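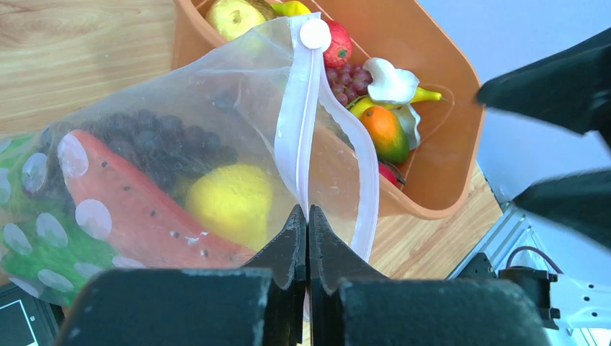

A reader in Grarnora wrote to ask if the evening sitting is still going on, and if so, whether a person can come for the first half and leave without causing a fuss. She had walked past at a quarter to eight, seen the lights on upstairs, and gone home again. She also wanted to know if it counts as a religious service, as she has not been to one in a long time and would rather be told beforehand.

The evening sitting is still going on, and yes, you can leave at the halfway point. Several people do.

Belay, 25/10/2020

I will try to answer the rest of her letter properly, as parts of it have come up before and the notice on the street door is out of date. It still gives the summer hours and the old room.

We meet in Gromwood, on the second floor of the old school building, in Room 206. Until the summer we were in Room 202, across the landing. It has the better windows but can't be heated on its own, and by the end of last winter people were sitting in their coats and hats. Room 206 has its own radiator under the window. It takes half an hour to do any good, so I turn it on when I come in and usually walk down to the corner and back while it warms up. If you arrive and find the door open and the lights on and no one there, go in and sit down. I will be back.

The door to the street is unlocked at 7:30. The sitting starts at 8:00 and goes to 9:00. At 8:30 one of us rings the small bell, once, and that is the point when people can stretch, move to another chair or go home. After that it is quiet again until the end. The street door sticks in damp weather – pull it toward you before you turn the handle.

As to whether it is a religious service, I have never had a short answer. Some of the people in the room are praying. At least one says the Psalms under his breath, in order, and has been through the whole book more than once. Others are not praying and would say so. There is a reading at the start, five minutes or less, and whoever has the chair by the door picks it. We have had Scripture, a page from a gardening book, and letters home from a merchant ship. There is no sermon and no collection. There is no singing, although it was tried, and we may try it again when it is wiser to have people singing in a closed room.

That brings me to the present rules, which are the ones set for the building and apply to everybody in it. Masks stay on. The chairs are set apart and should be left where they are, please, even if you have come with a person you live with and want to sit closer. If that is the case, tell me and I will move two together. One window is kept open a few inches. Bring a sweater. Tea has stopped for now, and I miss it more than I thought I would. The kettle is still on the shelf and I have been asked more than once if it could be plugged in just for the one evening. It can't.

The same letter asked about the bus. The 47 from Grarnora stops across from the school gate and the last one back leaves at 9:20, so there is time even if you stay to the end and stop to talk on the stairs. The old stop by the Rurnitz bakery is closed while they dig up the sidewalk. You can still get off there but you can't get on. I found this out by waiting for it in the rain.

If you are walking over, the path behind the playing field is shorter but there is no light on the lower part. I used it all summer and have now gone back to the road. When the clocks change it will be fully dark well before the door opens, and I would ask people to bring a flashlight in any case, as the lamp over the school steps goes on and off as it likes. It has been reported.

I said I would put down something about what to do in the hour, as that was the last question and the hardest. I don't think I am the right one to say. On a good evening I sit down, hear the reading, think it over for a bit and then notice that the bell has gone. On a poor one I go through what is in the refrigerator and whether I sent off the form for the car. Last week I was asleep for part of it, and woke up when the radiator knocked. I had skipped my nap that afternoon and put it down to that.

A man I used to sit beside told me he spent his first year there looking at the floor. He said the boards run the long way in 202 and the short way in 206, and he preferred them the long way. I had never noticed. I look at them now.

There is a shelf of books just inside the room for anyone who wants to read instead. Most came from one house when it was cleared, so there is a lot on railroads and a good deal on Lent. Take one home if you like. Please don't bring more, as the shelf is full and the overflow is sitting under my coat hook.

The readings for the next stretch are mostly taken. If you would like one, come early and ask for the chair by the door. Keep it to 600 words, and read slowly. With a mask on it is hard to hear from the back, and the person in the far corner has asked for more volume three times now.

Those who don't want to come out in the dark are welcome to keep the hour at home. A few have been doing that since the spring. One sits in the kitchen with the radio off, and another goes out to the porch. They let me know now and then how it went, and I pass it on at the bell if they say I may.

The key is with me. If I am ill there will be a note on the street door by noon.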